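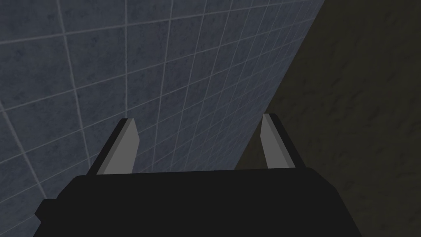 Workshop Tips: Setting Up a Gripper Cell and Keeping the Bench Crew in the Loop

Print this page | E-mail this page

These notes come from the packing room at Gukasus, where two manual benches were replaced by one gripper cell and one manual bench. They apply to any small shop that packs or sorts light goods and has a parallel two-finger gripper. Most of the tips concern the people who work beside the machine. The gripper itself took up less of our time than expected.

Before the arm is switched on

Run the program in simulation first. Check finger clearance at full opening, with nothing between the fingers, before adding a part to the model. Then check the housing. Operators tend to watch the fingertips, and the body behind them is wider and reaches a wall or a bin edge sooner. Model the walls even if the texture is crude. A plain surface in the right position is enough for a collision check.

Measure the real room after the simulation is approved, and measure it again after the shelves go back in. Our first layout was out by 47 mm because a baseboard had been left off the drawing.

Have one of the bench packers present for the simulation review. Sevim Sezer packed by hand for years before the changeover and found two pick positions that would have crushed the carton flaps. Both were moved the same afternoon.

Finger care

Wipe the inner faces at the start of each shift with a lint-free cloth and plain water. Do not use solvent on padded faces. Adhesive from labels builds up near the tips first and will drag a light part out of line. Check that the tips meet evenly when closed – a strip of paper should pull out with the same resistance on both sides.

Log every finger change. We inspect at 3000 cycles and replace only if the strip test fails.

Changes to the work

The count of cartons lifted by hand fell from 1738 to 1292 per shift in June. The remaining lifts are the awkward ones: soft packs, odd lengths, anything with a loose strap. Expect this. The average lift gets harder as the total goes down, so rotate the manual bench every two hours and keep the bench height adjustable.

Clearing faults is now part of the job. Write it into the job sheet and pay it at the setter rate. At the Nirness site it was treated as an extra for the first few months, and faults were left standing until the next shift came in.

Keep the hand skills current. Each packer at our site does one full manual run a week, with the cell stopped. When the controller failed this spring, the room still shipped its morning orders.

Noise is lower, and conversation has dropped too. Packers who used to face each other across a bench now stand on opposite sides of a guard. Doğukan Değirmenci moved the label printer to a shared table for this purpose. It costs a few extra steps.

Stops and resets

Mount the stop button where it can be reached from the manual bench without turning around. Use one reset procedure, posted at eye level:

1. Press stop. Wait for the arm to settle.
2. Lock out before opening the guard.
3. Remove the part. Do not force the fingers by hand.
4. Close the guard, remove the lock, reset.
5. Run one empty cycle at low speed.

Anyone may press stop. Only a trained person may reset. Train the whole room if possible, temporary staff included.

Parts bins

Label bins on the side facing the packer as well as the side facing the cell. Polat bins stack well but shift on a smooth floor, so fix a stop rail behind them. Refill from the outside of the guard only.

Last updated: 2024-05-09

Contact | Copyright Barkisero Workshop Notes | Back to top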